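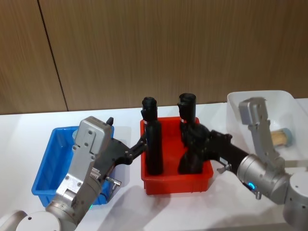 Trevmont Two-Arm Sorting Station: what you get, and what I'd ask before signing

Trevmont sells this as a "ready on arrival" bin sorting station for small packing rooms. Two arms, two grippers, a set of open bins and a year of software. We had one on loan in March and I went in doubting most of the brochure. I still doubt a fair bit of it.

The job

You set up a source bin and teach the arms which items go where. The red bin held a pair of black bottles, standing up, with the blue bin next to it and a taller clear one on the other side. Both arms can work over the same bin, and Trevmont makes a lot of that. Fine. But bottles standing upright with space between them are about as easy as picking gets. Ask to see it done with your own stock, dumped in the way your people dump it.

Dark items are my other gripe. Matte black bottles against black fingers are hard enough for a person at the bench to judge, and the sales sheet has no line about dark or see-through goods. Keegan MacPherson at Trevmont told me the software "handles a wide range of finishes." I asked for a list of finishes. I'm still waiting.

In the package

Two arms with grippers fitted
Control box and cables
Starter bins, shallow and tall
One day of setup on site
Software license, first year only

Not in the package

The table
Any guarding your site needs
Spare finger pads
License from year two on

Speed

The brochure says 300 picks an hour. Read the small print and you find that's both arms added together, with every item the same shape. Our mixed trial never got close. Florence Arsenault, who ran the bench for us, thought the arms spent too long waiting for each other over the shared bin, and I agree with her. Trevmont says a coming update will help. I don't buy equipment on coming updates and neither should you.

Setup

One day is generous if your table is flat and solid. Teaching a new item took Florence 9 minutes once she had the knack, and the screens are clear enough. That part I liked. The manual is another matter, and skips from wiring to first pick with one page on limits in between.

Price

On request, naturally. The only number I could get in writing was $700 a year for the basic license after the first, with phone support extra. Matau quotes its prices up front on a similar kit, though I haven't tried that one.

Who might want it

A room that sorts the same few rigid items all day. If your line changes every week, or half your goods come in soft bags, I'd hold off.

Loans run five working days. Book through the Jordale showroom and ask for Chantal Beaulieu. Bring your own bottles.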